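Skekby residents find new use for old computers: getting rid of them

September 2023

Skekby's twice-yearly electronics drop-off took in 735 old computers over the weekend, a town record and a fair measure of how long people can walk past something in a basement before it starts to bother them.

The line of cars on Grondico Road had formed by breakfast. Drivers waited up to three hours, which many spent reading the town's flyer on how quick the process would be.

"People apologize to us," said Natália Havlíček, who runs the drop-off for recycling firm Omora. "They say they meant to fix it. One man had meant to fix his for 22 years."

The town added the date after July, when the Lis Street dump began turning away anything with a plug and several printers were left politely outside its gate. Monitors are still not accepted. This was printed on the flyer in small type, and a number of monitors went home again.

Desktop computers are opened up so that parts can be sorted.

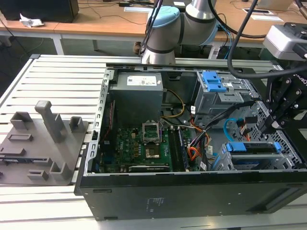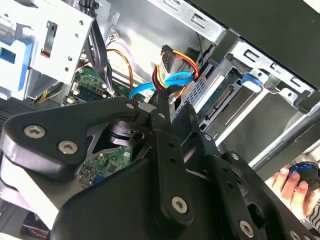 Omora will pay the town $2,365 for the haul. The council spent most of Tuesday night discussing what to do with the money and settled on a bench - location to be discussed. The next drop-off is in spring, and the flyer is being rewritten.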